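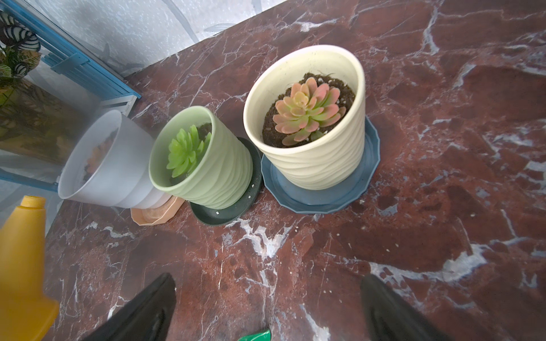 베란다 없는 집에서 다육식물 겨울나기

2024년 11월 4일 작성 / 실내 원예 / 글 아나티 크루거

확장형 아파트나 오피스텔처럼 베란다가 따로 없는 집을 기준으로 썼습니다. 베란다가 있는 집에서는 다육이를 서늘하게 재우면서 겨울을 보내는 방법이 일반적이지만, 거실 한쪽에서 키우는 경우에는 온도가 높은 상태로 빛만 줄어듭니다. 그래서 관리 순서가 조금 다릅니다. 에케베리아, 세덤, 그랍토페탈룸, 하월시아처럼 흔히 키우는 종류를 염두에 두었고, 리톱스와 코노피튬은 물 주는 시기가 달라서 뺐습니다.

준비물

화분 받침
나무 꼬치 또는 대나무 젓가락
주둥이가 가는 물병
온습도계
조도계 또는 조도 측정 앱
식물등(창이 북향이거나 작은 집만)
핀셋과 부드러운 붓
마사토나 펄라이트 약간
타이머 콘센트

새로 살 것은 많지 않습니다. 물병은 소스통을 씻어서 써도 되고, 붓은 화장용 붓 중에 안 쓰는 것을 쓰면 됩니다. 저는 타이머 콘센트만 따로 샀는데 동네 철물점에서 3540원이었습니다. 온라인이 더 쌀 수도 있지만 배송비를 더하면 비슷합니다.

1단계. 화분을 한 번 전부 살핀다

자리를 옮기기 전에 화분을 밝은 곳에 꺼내 놓고 하나씩 봅니다. 여름부터 계속 밖에 두었던 화분이라면 이 단계를 건너뛰지 마세요. 실내로 벌레를 데리고 들어오면 난방이 켜진 겨울 내내 고생합니다.

확인할 곳은 잎과 잎 사이, 줄기 아래쪽, 화분 바닥의 물구멍입니다. 솜처럼 하얀 것이 끼어 있으면 깍지벌레일 가능성이 높습니다. 핀셋으로 떼어 내고 소독용 알코올을 면봉에 묻혀 그 자리를 닦습니다. 잎 전체에 알코올을 뿌리면 표면의 백분이 벗겨져 자국이 남으니 면봉으로 찍듯이 닦으세요. 벌레가 나온 화분은 다른 화분과 떨어뜨려 두고 일주일 뒤에 다시 봅니다. 보통 한 번으로는 끝나지 않습니다.

깍지벌레와 펄라이트를 헷갈리는 분이 꽤 있습니다. 펄라이트는 손으로 누르면 바스러지고 흙 위에 고르게 섞여 있습니다. 물을 줄 때 떠올라 화분 밖으로 흘러나오기도 합니다. 깍지벌레는 잎 밑동이나 생장점처럼 연한 부분에 모여 있고, 눌러 보면 끈적합니다.

마른 하엽은 이때 정리합니다. 손으로 살짝 당겨서 저절로 떨어지는 것만 떼고, 아직 붙어 있는 것은 그대로 둡니다. 억지로 떼면 줄기에 상처가 납니다. 상처가 났다면 하루 이틀은 물을 주지 않습니다.

2단계. 분갈이는 대부분 봄으로 미룬다

늦가을에 분갈이를 해도 되느냐는 질문을 많이 받습니다. 뿌리가 건강하고 화분이 조금 작은 정도라면 봄까지 기다리는 편이 낫습니다. 겨울 실내는 새 뿌리를 내리기에 빛이 모자랍니다.

지금 해야 하는 경우는 두 가지입니다. 물을 주고 열흘이 지나도 속흙이 젖어 있거나, 줄기 밑동이 물러지기 시작한 경우입니다. 앞의 경우는 흙이 너무 곱거나 물구멍이 막힌 것입니다. 화분에서 빼서 뿌리 바깥쪽의 흙만 털고, 시판 다육용 흙에 마사토를 넉넉히 섞어 다시 심습니다. 뒤의 경우는 무른 부분을 깨끗한 칼로 전부 잘라 내야 합니다. 단면에 갈색 점이 하나라도 보이면 조금 더 위를 자릅니다. 단면이 깨끗해지면 그늘에서 며칠 말린 뒤에 마른 흙 위에 올려 둡니다.

흙은 상표보다 입자를 보고 고릅니다. 제가 쓰는 것은 오타드(Oltard) 다육용 상토인데, 그대로 쓰면 우리 집에서는 마르는 속도가 느려서 마사토를 섞습니다. 남향에 창이 큰 집이라면 그냥 써도 될 것입니다. 세척하지 않은 마사토는 흙먼지가 물구멍 쪽에 굳어 배수를 막습니다. 봉지에 세척이라고 적혀 있어도 한 번 헹궈 보면 흙물이 나오는 제품이 있습니다. 체에 밭쳐 맑은 물이 나올 때까지 헹구고 완전히 말려서 쓰세요.

3단계. 자리를 정한다

자리는 빛, 바닥 온도, 바람 순서로 따집니다.

빛은 눈으로 판단하기 어렵습니다. 사람 눈은 금방 적응해서 어두운 자리도 밝게 느낍니다. 맑은 날 정오에 화분을 놓을 높이에서 조도를 재 보세요. 휴대전화 앱은 기종마다 오차가 있지만 집 안의 자리끼리 비교하는 용도로는 쓸 만합니다. 저희 집은 창에서 한 걸음만 안쪽으로 들어와도 약 2000럭스까지 떨어집니다. 하월시아는 이 정도에서도 모양을 유지하는 편이고, 에케베리아는 한 달쯤 지나면 잎이 벌어지면서 키가 자랍니다.

바닥 온도는 잊기 쉽습니다. 온돌 바닥에 화분을 바로 놓으면 뿌리 쪽만 따뜻해지고 흙이 밑에서부터 마릅니다. 겉흙은 축축한데 뿌리는 바짝 마르거나, 반대로 따뜻하고 젖은 상태가 오래가서 뿌리가 상합니다. 낮은 선반이나 스툴 위에 올리세요. 대리석 상판이나 타일처럼 차가운 면도 창가에서는 밤에 온도가 많이 내려갑니다. 받침을 끼우고, 그래도 차갑다 싶으면 코르크판을 한 장 더 깝니다.

바람은 세게 부는 것보다 멈춰 있는 것이 문제입니다. 낮에 잠깐씩 창을 열어 환기하되 찬 바람이 잎에 직접 닿지 않게 합니다. 온풍기 앞은 피합니다. 공기청정기 송풍구 옆도 별로 좋지 않습니다.

창가에 두는 집이라면 밤에 커튼의 어느 쪽에 화분이 있는지 확인하세요. 커튼과 유리 사이에 갇힌 화분은 거실 온도와 상관없이 추운 밤을 보냅니다. 잎이 유리에 닿아 있으면 그 부분만 투명하게 변하기도 합니다. 언 자국입니다. 손바닥 하나 들어갈 만큼은 떨어뜨려 두세요.

4단계. 받침을 맞춘다

받침은 화분 바닥보다 넉넉하게 큰 것을 씁니다. 딱 맞는 받침은 물이 넘치기 쉽고, 물이 고여 있어도 잘 보이지 않습니다. 받침 안쪽에 턱이나 돌기가 있어서 화분 바닥을 살짝 띄워 주는 제품이 편합니다. 바닥이 평평한 받침밖에 없다면 플라스틱 병뚜껑을 세 개 깔고 그 위에 화분을 올려도 됩니다.

유약을 바른 도자기 화분은 옆면으로 물이 빠지지 않습니다. 토분에서 키우던 것을 도자기로 옮겼다면 물 주는 간격을 새로 잡아야 합니다. 같은 집, 같은 자리인데 마르는 날짜가 두 배 가까이 벌어지기도 합니다. 토분은 가볍게 두드렸을 때 소리가 맑으면 마른 것이라고들 하는데, 도자기 화분에서는 그 방법이 잘 통하지 않습니다. 꼬치를 꽂아 보는 쪽이 정확합니다.

5단계. 물 주는 간격을 다시 잡는다

달력에 물 주는 날을 정해 두는 방식은 겨울에는 쓰지 마세요. 다음 순서로 확인합니다.

가. 꼬치를 화분 가장자리 쪽에 바닥까지 꽂고 잠시 기다립니다.
나. 꼬치를 뽑아 끝을 만져 봅니다. 차갑거나 흙이 묻어 나오면 아직 주지 않습니다.
다. 꼬치가 말라 있으면 아래쪽 잎을 만져 봅니다. 단단하면 며칠 더 기다립니다.
라. 아래쪽 잎이 살짝 말랑하고 주름이 보이면 줍니다.

잎 한 장만 보고 판단하지 마세요. 맨 아래 잎은 물과 상관없이 자연히 마르기도 합니다. 두세 장을 만져 봐야 합니다.

양은 화분 크기에 따라 다릅니다. 밥공기만 한 화분을 기준으로 저는 한 번에 200ml를 주고, 받침에 나온 물은 바로 버립니다. 작은 화분은 숟가락으로 몇 번 떠 주는 정도면 됩니다. 물은 잎이 아니라 흙에 줍니다. 로제트 한가운데 물이 고였다면 휴지 끝을 말아 찍어 내거나 입으로 불어 냅니다. 겨울에는 고인 물이 며칠씩 남아 있기도 합니다.

시간은 오전이 좋습니다. 수돗물을 바로 받아 쓰면 한겨울에는 너무 차가우니 전날 밤에 받아 실내에 둡니다.
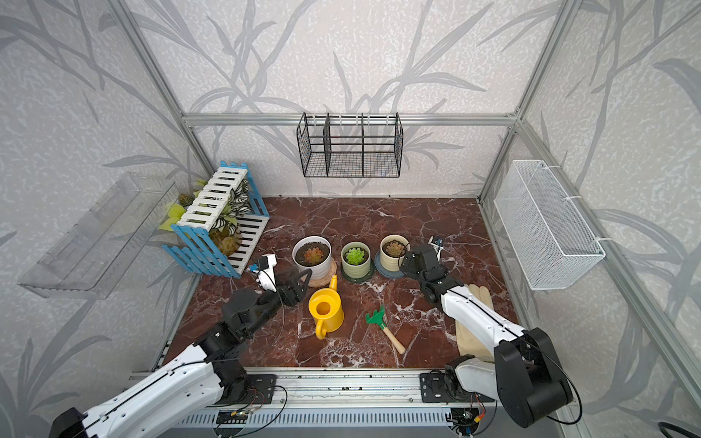 물을 준 날은 어디든 적어 두세요. 화분에 마스킹테이프를 붙이고 날짜를 쓰는 것이 제일 간단합니다. 같은 모임의 레카 무달리아르 씨는 표를 만들어 냉장고에 붙여 놓습니다. 날짜 옆에 그날의 습도도 같이 적는데, 가습기를 튼 주와 틀지 않은 주의 차이가 꽤 컸다고 합니다. 저도 따라 해 봤지만 습도까지는 오래 못 적었습니다.

기록이 쌓이면 화분마다 간격이 보입니다. 그 간격은 꼬치를 꽂아 볼 날을 정하는 데만 쓰고, 물을 줄지는 그때그때 확인해서 정합니다.

6단계. 식물등을 쓸지 정한다

남향 창가에 자리가 충분하면 없어도 됩니다. 동향이나 서향은 화분 수가 적으면 자리를 바꿔 가며 버틸 수 있습니다. 북향이거나 앞 건물에 가려 겨울 해가 거의 들지 않는 집은 다는 편이 낫습니다.

고를 때는 다음을 봅니다.

색: 흰빛이 도는 제품이 생활 공간에서 쓰기 편합니다. 보라색 조명도 자라기는 하지만 잎 색을 제대로 볼 수 없어서 병을 늦게 발견합니다.
거리: 제품 설명서에 적힌 권장 거리를 먼저 따릅니다. 설명서가 없으면 두 뼘 거리에서 시작해 일주일에 조금씩 가까이 합니다.
고정 방식: 집게형은 값이 싸고 옮기기 쉽지만 목이 처집니다. 선반이 있으면 바형이 낫습니다.
발열: 한 시간 켜 둔 뒤 잎이 있는 높이에 손등을 대 봅니다. 따뜻하게 느껴지면 거리를 벌립니다.

저는 소르켈(Sorkell) 바형 조명을 선반 밑에 붙여 쓰고 있습니다. 동봉된 양면테이프는 한 철을 못 버티고 떨어져서 나사로 다시 고정했습니다. 조명이 화분 위로 떨어지면 잎이 많이 상하니 처음부터 나사나 케이블타이를 쓰는 것을 권합니다.

켜는 시간은 아침부터 초저녁까지로 맞춥니다. 해가 드는 창가라면 흐린 날과 오후 늦게만 보충해도 됩니다. 밤새 켜 두지는 마세요. 타이머에 맡기면 신경 쓸 일이 없습니다. 정전이 있었다면 기계식 타이머는 시각이 밀려 있으니 다시 맞춥니다.

처음 켠 주에는 잎을 자주 보세요. 어두운 곳에 있던 잎은 조명에도 탑니다. 잎 끝이 갈색으로 마르거나 색이 허옇게 빠지면 시간을 줄이거나 높이를 올립니다. 반면 끝이 분홍빛이나 붉은빛으로 물드는 것은 품종에 따라 정상입니다. 물든 부분은 탄 자국과 달리 매끈하고 만졌을 때 단단합니다.

7단계. 화분을 돌리고 먼지를 턴다

창가 화분은 창 쪽으로 기웁니다. 물을 확인할 때마다 같은 방향으로 조금씩 돌려 주면 모양이 고르게 잡힙니다. 받침에 펜으로 점을 하나 찍어 두면 어디까지 돌렸는지 알 수 있습니다. 이미 많이 기울었다면 한 번에 반 바퀴를 돌리지 말고 몇 주에 걸쳐 되돌립니다.

난방을 하는 집은 잎에 먼지가 빨리 앉습니다. 마른 붓으로 안쪽에서 바깥쪽으로 쓸어 냅니다. 백분이 있는 품종은 붓질을 하면 백분까지 벗겨지므로 입으로 불거나 고무 블로어를 씁니다. 잎 광택제는 다육이에 쓰지 않습니다.

비료는 주지 않습니다. 자라지 않는 시기의 비료는 흙에 남아 있다가 뿌리를 상하게 합니다. 잎 색이 흐려졌다면 대부분 빛 문제입니다.

흔히 생기는 문제

줄기가 길어지고 잎 사이가 벌어진다
웃자란 것입니다. 한번 벌어진 간격은 되돌아오지 않습니다. 자리를 밝은 곳으로 옮기고 물 간격을 늘린 다음, 봄에 윗부분을 잘라 다시 심습니다. 겨울에 바로 자르면 자른 윗부분도 남은 줄기도 더디게 회복합니다.

아래쪽 잎이 노랗고 투명해진다
과습입니다. 당장 물을 끊고 흙이 마를 때까지 바람이 통하는 곳에 둡니다. 투명한 잎은 떼어 내고, 줄기까지 검게 변했으면 2단계의 방법대로 자릅니다.

잎이 쭈글쭈글한데 물을 줘도 펴지지 않는다
뿌리가 말랐거나 상해서 물을 못 올리는 상태입니다. 물을 더 주면 악화됩니다. 화분에서 빼 보고 마른 잔뿌리를 정리한 뒤 새 흙에 심습니다. 뿌리가 거의 없으면 흙 위에 올려만 두고 뿌리가 나오기를 기다립니다. 겨울에는 오래 걸립니다. 제 에케베리아 하나는 잎이 다시 펴질 때까지 164일이 걸렸습니다. 그동안 물은 분무기로 흙 표면만 적셔 주었습니다.

흙 위에 흰 가루가 낀다
곰팡이일 수도 있고 수돗물의 석회 성분일 수도 있습니다. 솜털처럼 보이면 곰팡이입니다. 겉흙을 숟가락으로 걷어 내고 마사토를 얇게 덮습니다. 딱딱하게 굳어 있으면 석회질이므로 긁어내고 지켜봅니다.

작은 날벌레가 생긴다
뿌리파리입니다. 겉흙이 계속 젖어 있으면 늘어납니다. 노란 끈끈이를 화분 옆에 세우고, 한동안은 물을 받침에 부어 아래에서 올라가게 합니다. 한 시간 뒤에 남은 물은 버립니다.

꽃대가 올라온다
건강한 개체라면 그냥 두어도 됩니다. 분갈이한 지 얼마 안 됐거나 잎이 마른 개체는 꽃대가 짧을 때 잘라 줍니다. 바짝 자르지 말고 밑동을 조금 남겨 두면 나중에 말라서 쉽게 빠집니다.

집을 비울 때

일주일에서 열흘 정도는 아무것도 하지 않아도 됩니다. 떠나기 직전에 물을 듬뿍 주는 분이 많은데 오히려 좋지 않습니다. 난방을 낮추고 나가면 온도가 떨어진 집에서 젖은 흙으로 지내게 됩니다. 나가기 며칠 전에 확인해서 필요한 화분만 주고, 보일러는 끄지 말고 외출 모드로 둡니다. 커튼은 열어 두고 화분만 유리에서 떨어뜨립니다.

한 달 이상이라면 누군가에게 맡기는 것이 낫습니다. 맡길 때는 물을 주라고 하지 말고 이 화분들은 주지 않아도 된다고 알려 주는 쪽이 안전합니다. 친절한 이웃이 날마다 물을 주어 화분을 다 잃은 사례를 여러 번 들었습니다.

봄으로 넘어갈 때

한낮에 창을 열어도 춥지 않게 느껴지면 물 간격을 조금씩 줄입니다. 새잎이 나오기 시작하면 분갈이를 해도 됩니다. 밖에 내놓을 때는 흐린 날을 골라 반그늘에 먼저 두고, 한두 주에 걸쳐 해가 드는 쪽으로 옮깁니다. 바로 직사광선에 내놓으면 하루 만에 탑니다. 6월이 지나 장마가 가까워지면 비를 맞지 않는 자리로 다시 옮겨야 하니, 처음부터 처마가 있는 쪽에 자리를 잡아 두면 두 번 일하지 않습니다.

여름 관리와 잎꽂이는 따로 정리해 두었습니다. 흙 배합 비율을 묻는 댓글이 많아 그 내용도 잎꽂이 글 아래쪽에 덧붙였습니다.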